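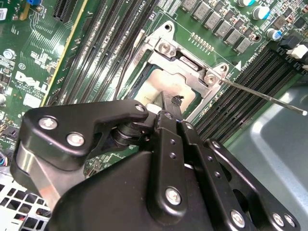 Food processors, then, and how to buy one without reading every review on the internet. Good evening, Stidside. Start with the question I get asked most, which is whether the dear one is worth it. My answer is to turn it over in the shop and look at the screws. The black bracket on the left of the slide is held on with silver hex-socket screws, out in the open where an Allen key can get at them. Now look under a Skarlow Compact. You'll find plastic plugs, and under the plugs a screw head shaped like a snowflake. Somebody at Skarlow was paid to choose that. (Pause. Let them check their own if anyone has brought one.)

Wattage next. Ask for hands up: who bought theirs on the wattage? The Dedov says 1000 on the box in numbers you can read from the car park. That's what it takes out of the wall. It says nothing much about what happens to the carrot. My old Cortés claims a good deal less and makes better coleslaw, slowly, with a noise like a goose in a dustbin.

Do the carrot demo here. Dedov first. Stand back from the lid.

Bowls. The capacity printed on the box is the bowl filled to the brim, which you'll do once. Go by the line on the side for soup. If the maker hasn't printed a line for soup, draw your own conclusions and buy a mop.

Also: small bowls that sit inside the big bowl. Lovely idea. You will wash three things to chop one shallot. I own such a set and keep clothes pegs in it.
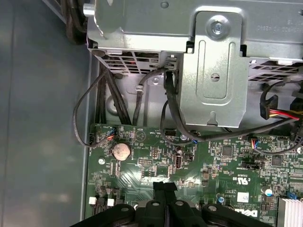 Spare parts, the dull bit, so speed up. Before you pay, go to the maker's website and try to buy a lid. Lids go first, usually at the little tab that tells the machine it's safe to start. A lid for the Cortés was 40 pounds when I last looked. The whole processor was on offer the same week for not a lot more, and I stood in the kitchen for some time thinking about that. Dedov will sell you a blade but wants the serial number, which is printed on the part of the base that gets wet.

Reviews. The Skarlow has 1287 of them on one site, and I have read more than is healthy. A few tips:

Skip anything written the day it arrived. "Looks great on the worktop" is a review of the worktop.

Read the three-star ones. Five stars is relief and one star is usually the courier.

Search for the word "smell". You'll learn plenty about the motor.

If every site lists the same top five in the same order with the same typing mistake, they've been copying each other's homework.

Second-hand. I'm in favour. Anything up to 200 pounds new will turn up used after Christmas, often with the dough blade still in its bag. Take a carrot with you. Sellers think it odd but they do let you plug it in.

Questions. Someone will ask about dishwashers: top rack, blades by hand, mind your fingers. Someone will ask about blenders, and that's the March talk. Leave ten minutes to sweep up the carrot.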